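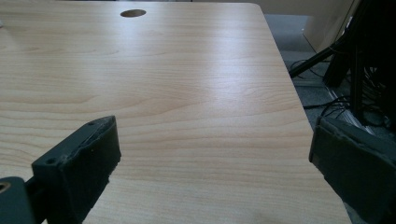 Attachment 1: wrist view, open fingers over the bare desk top, glare right of center

Ticket: pose drift claim, hand-held gripper demos
Opened by: Onni Toivonen
Assigned to: Jonalyn Cabrera
Status: reopened 10 December 2023

Onni Toivonen
Reopening. The Gedwood write-up says camera-only tracking holds to 2 mm on "ordinary desks." I don't buy it yet. Look at the attachment. The grain is long wavy bands and the arcs repeat across the surface, so a matcher can lock on to the wrong arc and report a nice low error while it does so. The only thing I'd trust on that desk top is the cable hole near the far side, and one brown oval is not much to hang a result on.

Jonalyn Cabrera
The tracker also has the floor on the right. Cables, stand, carpet. Plenty of corners there.

Onni Toivonen
Then the result is about the floor. Turn the wrist left and see what's left of it. Also, was the glare masked? It moves with the viewpoint and it washes out the grain under it.

Jonalyn Cabrera
Not masked. Reran 400 demos from the August set with a glare mask and the right third of the image blanked. Tracking was lost in 31 percent of them. With the full image it's 4 percent.

Armindo Azevedo
Could that be finger wear? The left tip is chipped and the right finger is slightly frayed along the top edge. If the finger mask was cut from the CAD model, the rim leaks into the features.

Jonalyn Cabrera
Checked. Redrew the mask by hand from the real fingers. 29 percent. Small help, wrong culprit.

Onni Toivonen
So how was the 2 mm measured? All 1,946 demos, or the ones that survived?

Jonalyn Cabrera
Survivors. Lost tracks were dropped before scoring.

Onni Toivonen
Please put that in the results table. Keeping this open until there's a run on a plain surface with an outside reference.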